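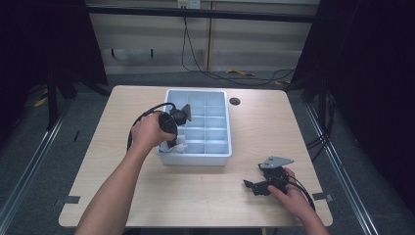 Week 6 — Demonstrations from hand-held grippers

Reading: Ibrahim and Kodikara, the Wiltton report, sections 2 and 3.

A policy trained on hand-held demonstrations never sees joint torques. It sees images and a gripper pose per time step, and it predicts the next short run of poses. The arm's controller handles the rest.

Two sources of error matter for this course. Pose drift grows with the length of the episode and is worst during fast turns. Latency is a fixed offset between image and pose — measure it once per rig and subtract it before training.

In the Rament sorting task, Kodikara trained on about 1000 episodes. Correcting latency alone helped more than adding episodes. Ibrahim's rerun agrees on direction but reports a smaller effect.

For Tuesday: derive the relative-pose form of the action and state which frame each term is in.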